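We use cookies to remember your language setting. Accept | Manage

Poketti Tabletop Arm: Setup and Care FAQ

Where do I mount the arm?
On a flat base block, bolted through the foot plate. Leave 16 cm clear on the cable side.

How do I zero the joints?
Start at the shoulder and work out to the wrist. Move each joint to its mark by hand, then save. Power must be off at the motors — the controller stays on.

How often should the screws be checked?
Every 108 hours of running. Elbow brackets loosen first.

The gripper closes but drops small rods. What is wrong?
The finger offset is usually stale. Run the Cerkine routine again and replace worn finger tips.

Does the simulated cell need its own settings?
Yes. Load the Clakine profile and set the joint speed limit to 15 percent for the first pick. 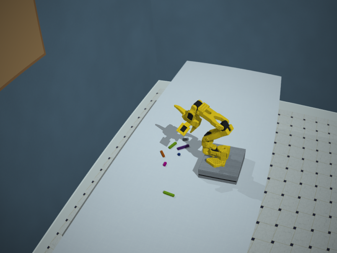 What do I do if a joint motor gets too hot to touch?
Stop the program, cut power and wait 900 seconds. If it heats up again with no load, replace the motor.

Who approves a firmware change?
Ebise Woldegiorgis, Thursday mornings only.

Related
Hirano controller wiring
Replacing a wrist motor
Spare parts list

Contact | © Poketti | Back to top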